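Warkau Bench - purchase planning notes and data card

Last edited September 2, 2026

What this folder is

Planning notes for a second manipulation bench, plus the small recording set we lean on when arguing over the budget. The project name is Warkau. If you came for a benchmark, go elsewhere. The set has 104 recordings of a cube and a bowl, and it was collected to find out what a second bench would need before anyone signed for it.

Vendors like to price the arm. The arm is the easy line. What eats the money is mounts, clamps, cable, and a table that stays put, and none of that shows up on the first page of a quote. 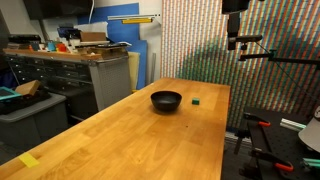

Bench table with bowl and teal cube; clamps and stand at right.

Contents

recordings/ - 104 recordings, one folder each
quotes/ - Moltent and Sabatier, two versions each
parts.csv - everything we think a bench needs, including the dull stuff
open_items.txt - read this before quoting any total from parts.csv

Where the quotes stand

Moltent sells a bundle: arm, gripper, controller, one training visit. The bundle looks cheaper until you notice that mounting hardware is "by customer." We have asked twice what that covers and got the same brochure back.

Sabatier itemizes, so at least we can disagree with it line by line. Delivery is 16 weeks from order. I would plan on more, and I would not promise anybody a working bench in November on the strength of that number.

Pondum is software only, 25 seats minimum. We don't have 25 people who would open it. Left out of the total for now.

Our own estimate for setup is 270 hours. The first version of the plan had setup at zero, on the theory that the staff is already paid for. That line is back in and should stay in. 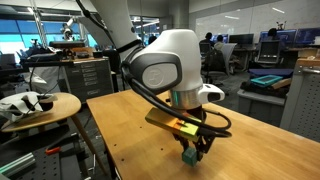
Can the cost per recording be used to justify a second arm?
Only with a lot of care. The figure leaves out setup time and repairs, and it assumes a second bench would be used as much as the first. We have no evidence for that yet.

Known problems

- Success labels were entered by hand by more than one person, and the rules changed partway through. Don't compare early and late folders.
- One object type, one kind of task. A bench that handles a small cube tells you little about heavier or softer parts, whatever the sales deck says.
- Prices in parts.csv are list prices. Shipping and tax are missing from most rows.
- Spare fingers and replacement cables have no row at all. Add them before the next revision.

Use

Internal planning. Copy the parts list if it helps you, but get your own quotes - ours expire in November.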